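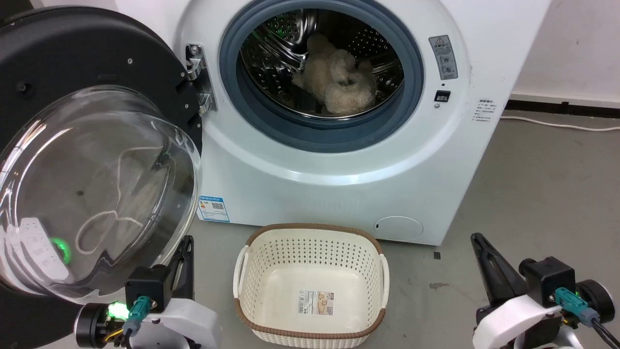
Can a plush toy go in the washing machine? Most of them can, on a cool gentle cycle, as long as there's no battery, music box or glued-on part inside.

**Gremiso opens its plush washing service to everyone, starting 11 Apr 2023**

I get asked that question more than any other, usually by a parent holding a stuffed animal that has been to the beach, the car floor and the bottom of a school bag. So I'm very happy to say that Gremiso, the little laundry shop I run on Ulletti Street, is now taking in stuffed toys from anybody who wants to drop one off. No membership, no minimum order, and you don't have to bring your bedsheets along too (though you're welcome to!).

We tried this out in February with our regular customers. I figured we'd see a few teddy bears. We washed 1260 toys before the month was over, and I had to put up an extra shelf. There were rabbits, whales, a lot of dinosaurs, and one very long snake that needed the whole drying rack to itself.

The price is $8 a toy for anything up to 16 inches tall. Bigger ones are priced at the counter, and I'm pretty reasonable about it. Each toy gets a paper ticket with your number on it, and the ticket stays in the basket with your toy's name written on it if it has one. Please tell us the name. My counter staff like to know.

**How we wash them**

We use ordinary front loaders, the same kind plenty of people have at home. I like them for plush because there's no post in the middle for a long arm or a tail to wrap around. The water is cool, the soap is mild, and the spin is slow. Curly and fluffy fur gets brushed out by hand once it's dry, with a soft brush and a bit of patience. We never put plush in a hot dryer. Heat can melt the tips of synthetic fur, and then it feels like an old doormat, and there's no brushing your way back from that.
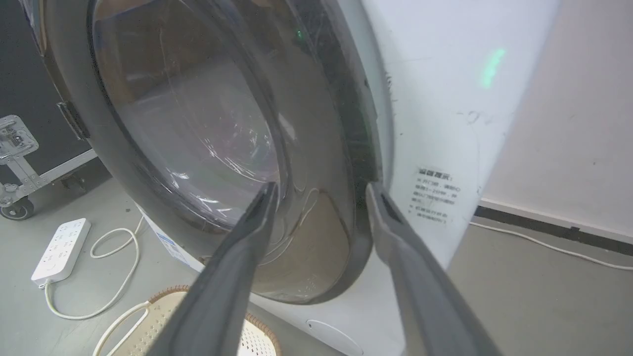 *The round door of a white front loader, with its green light glowing.*

Before anything goes in, we look over the seams, the eyes and the nose. If something is coming loose, we'll call you first and ask if you'd like it stitched. Small repairs are done by Halász, the tailoring shop next door, and you pay them directly. Toys with electronics are surface cleaned with a damp cloth, and so is anything old enough to be stuffed with straw or sawdust.

**If you'd like to do it yourself**

Go for it! Put the toy in a zippered mesh bag or a knotted pillowcase, pick the gentlest cycle you've got, and skip the fabric softener. Wipe out the rubber seal around the door when you're done, and have a peek at the filter too, especially if your toy sheds. Then squeeze it in a towel and let it sit in front of a fan. A thick toy can feel dry on the outside and still be damp in the belly, so give it an extra day before bedtime duty.

I've put all of this on a free one-page sheet, along with a stain chart (chocolate, grass, marker, the usual suspects). We've already handed out 3686 copies between our counter and the Zandeck library branch, and there are plenty more in the box.

**Dropping off**

Bring your toy to the front counter any time we're open. Most are ready the next afternoon, and the really thick ones take a day longer. If yours is needed for sleeping, say so and we'll try to wash it in the first load of the morning.

Reporters, bloggers and school newsletters are welcome to stop in, ask questions and use any of the text in this release. The care sheet can be reprinted too, so long as Gremiso's name stays at the bottom.

**Press contact:** The owner, Gremiso, Ulletti Street. Ask at the counter, or leave a note and I'll call you back.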